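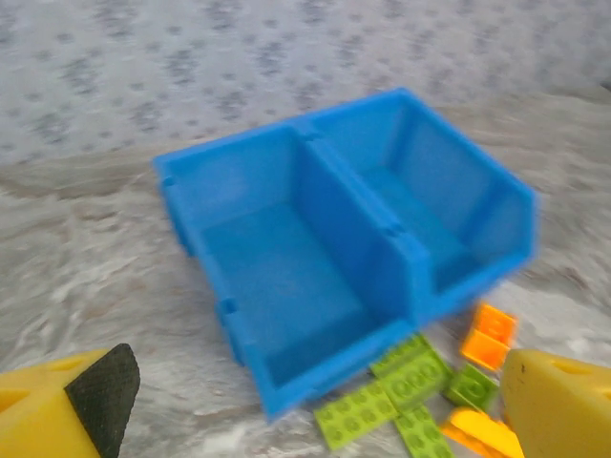 Sorting bins vs. one big drawer: does it save any time?

rhonda_nguyen
I keep reading that you should split your hardware by size or you'll waste hours digging. Has anyone timed it? I have 168 wood screws in a coffee can and I find what I need.

mmckinnon
Timed it in February. Digging took me 2 minutes a job, tops. Sorting the lot took an entire evening.

Itwood_Jocelyn
One evening, once. You dig forever. My Stamar cabinet paid for itself.

rhonda_nguyen
Paid for itself how? Those run $121.

Itwood_Jocelyn
I quit rebuying stuff I already owned.

rvachon
I'll believe that when I see receipts. Everyone I know with a cabinet also has a "misc" drawer, and that's where everything ends up.

mmckinnon
Mine's labeled "misc 2"

Itwood_Jocelyn
So label better. Not the cabinet's fault.

rhonda_nguyen
Keeping the can for now. Might pull out the drywall screws.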